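*Flower table tips, collected for the student build club. January 2020. Add to the end of the page if you find something better.*

The flower table is the task new members ask for first, and it takes more setup than it looks. Two arms, a few glass vases, artificial flowers, and the job is to get stems into necks. Most of what follows is housekeeping. The code notes are on the Drikolero page.

## Picking vases

Buy short ones with some texture on the outside. Ribbed or bumpy glass gives the fingers something to catch on, and smooth glass slides. Colored glass is easier to find in the wrist camera view than clear glass.

A narrow neck holds a bouquet up better, but it is harder to hit. Practice with the widest neck in the box for your first session, then move down.

Short glass tips easily when it's empty. If you have a light one, drop a spoonful of aquarium gravel inside before you start. Don't use water. The stems have wire in them and they rust.
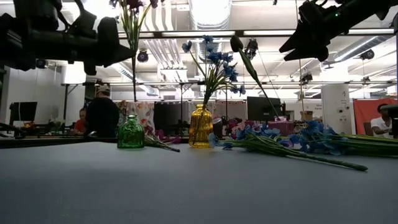 Blue bouquet in the yellow vase, green vase empty.

## Getting stems ready

- Straighten the stems by hand. A curl at the bottom end will hook the rim every time.
- Trim with side cutters from the Gunn drawer. Scissors will chew up on the wire.
- Tape over the cut end if it's sharp. One wrap of florist tape, no more, or it won't fit the green vase.
- Bunch small flowers with a twist tie about a hand's width up from the bottom, and pick them up just above the tie.
- Long floppy leaves get in the way of the cameras. Bend them back or pull them off.

Lay the loose flowers flat with a gap between them. When they cross, you pick up two and drop one. If a bunch does come up tangled, stop and put it down again. Shaking it loose with the arm has cost us a lot of petals.

## Laying out the table

Put the finished vases along the far edge and keep the front clear. It seems backward, but the arms need room to come in low, and a full vase near the front gets knocked by an elbow.
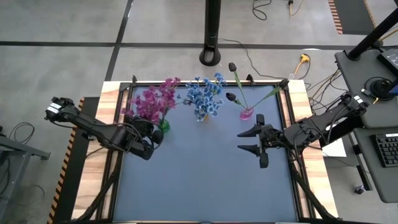 Give each arm a side and stick to it. We had two arms going for the same bouquet in the fall and it took an evening to get the left wrist straight again. If a stem has to cross over, set it down in the middle, back the first arm off, and pick it up with the other.

Keep everything that isn't part of the task off the top. Tape rolls, phones and drinks go on a desk. Walk the cables before you power up and push any slack away from where people stand.

## Gripping

Close slowly. The stems are soft plastic and will flatten if you squeeze, and a flattened stem spins in the fingers. We run the Hedel controller with the grip limit at 200 for single stems and 500 for a tied bunch. Those are the controller's own numbers and won't mean anything on another setup.

Pick up from the lower half of the stem, so the flower head stays out of the wrist camera view and you can see the neck you're aiming for.
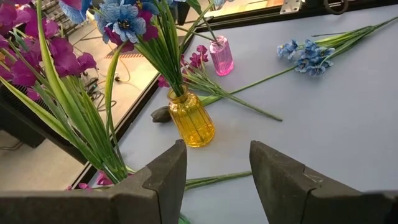 Come in from straight over the neck and stop a little above it. Check both wrist views, then lower. If the stem touches the rim, lift all the way clear before trying again – sliding it sideways pulls the vase with it.

Turn the wrist a little as you let go. It helps the stem settle and keeps the leaves from snagging on the finger edges.

Wipe the finger faces with a barely damp cloth every 6 runs or so. Glitter and leaf fuzz build up and you lose grip without noticing. Let them dry before the next run.

## When a vase goes over

Open the gripper, raise both arms, and then look at it. Standing the vase up by hand is fine in practice as long as the arms are stopped and someone has a hand on the stop button. In a Tudberg round you have to do it with the arms or leave it.

To right one with the arms, take it by the neck and lift before you rotate. Pushing on the body just rolls it.

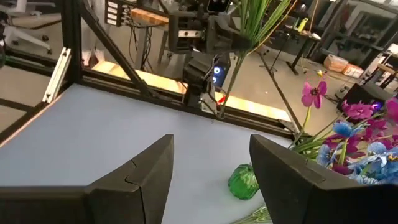 Green vase on its side, seen from the wrist camera.

Chipped glass goes in the bin by the door. Check the rim with a flashlight, not your finger.

## Putting away

1. Park both arms and power down.
2. Take the flowers out of the vases. Left in, the stems take a bend.
3. Flowers go flat in the long box, heads all at one end.
4. Wrap each vase in a dish towel. No more than 5 to a crate.
5. Wipe the tabletop. Plain water, no spray cleaner, it leaves streaks the cameras pick up.

Vase and flower orders for February go to Yufang Shi. Include the neck width, and check the crates first, we have plenty of blue.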